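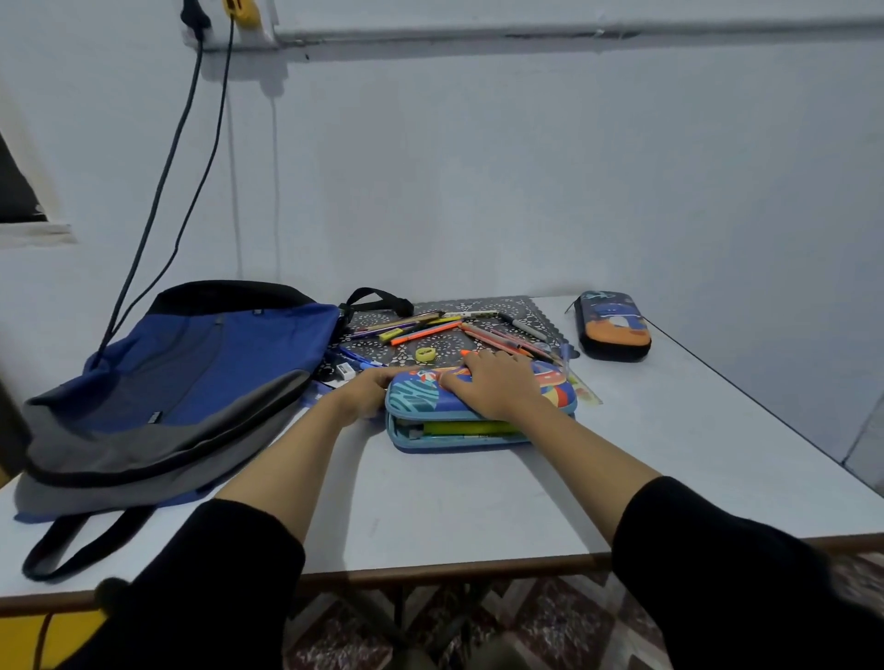
How do you learn to write by hand again when you are an adult? You take one page a day, you write slowly, and you accept that the first month is ugly.

I stopped writing by hand when I finished my studies. For many years I only signed papers and wrote shopping lists, and even the lists moved to the telephone in the end. Then last March I had to fill in a long form at the post office in Otden, and the woman behind the glass gave it back to me. She could not read my street. I looked at it and I could not read it very well either.

So I decided to repair it. I am writing down what I did, because when I searched for advice I found mostly pages about beautiful lettering for wedding cards, and I did not want beautiful. I wanted that a stranger can read my street.

**The paper**

I began with the cheapest block from the supermarket and this was a mistake. The ink went through to the other side and each letter grew small hairs. After two weeks I bought an Erkura notebook with 199 pages. It is a strange number and I suppose the last one is glued to the cover. The lines are wide, almost like for children, and the paper is a bit yellow, so it is kind to the eyes in the evening.

**The pen**

I tried 4 pens. The fountain pen was a gift and I felt guilty leaving it in the drawer, but I press too hard and it scratched. The gel pen from Honetti was the opposite, it ran away from me. I also had a ballpoint from a bank, which skipped at the start of every line. In the end I stayed with an ordinary pencil, quite soft, and I still use it for most pages. A pencil makes a little noise and a little resistance, and my hand seems to need both. Perhaps I will return to the fountain pen in winter.

**What to write**

This was harder than the pen. On the first evening I sat down and had nothing to say. I wrote my name and address many times, like a punishment at school. Later I began to copy. I have an old cookery book from my grandmother's shelf, printed by Hrubý, and I copied the recipes one after another. Recipes are good for this. The sentences are short, there are numbers in them, and the same words come back all the time: butter, flour, butter, stir. My letter "r" got better from the word "stir" and from nothing else.

After the soups I was bored and I started to write a few lines of my own at the bottom of the page. The weather, what I ate, who telephoned. I don't call it a diary. A page of my writing is roughly 500 letters, if I keep it large, and I fill it in twenty minutes, sometimes longer if I stop to look out of the window.

**What was wrong with my letters**

- The "a" was open at the top and looked like "u".
- The "n" and the "m" were both a wave.
- I did not lift the pencil between words when I was tired.
- Numbers were fine, except 4 and 9, which were cousins.

I worked on one letter for a week and left the others alone. My sister, who teaches small children, told me to turn the notebook a little to the left and to hold the pencil further from the point. The second thing felt impossible for some days. My fingers slid down again as soon as I thought about something else. Now they stay, mostly.

The pain in the thumb also went away, although I cannot say if it was the new grip or only the habit.

In June I sent my aunt a letter, two pages, both sides. She answered with a postcard and wrote on it that she had read everything without her glasses. I think this is too generous, but I keep the postcard in the notebook.

I am now on the fish chapter. There is a recipe for carp in black sauce which takes three pages, with prunes and gingerbread, and I will certainly never cook it. Next week's letter is "k".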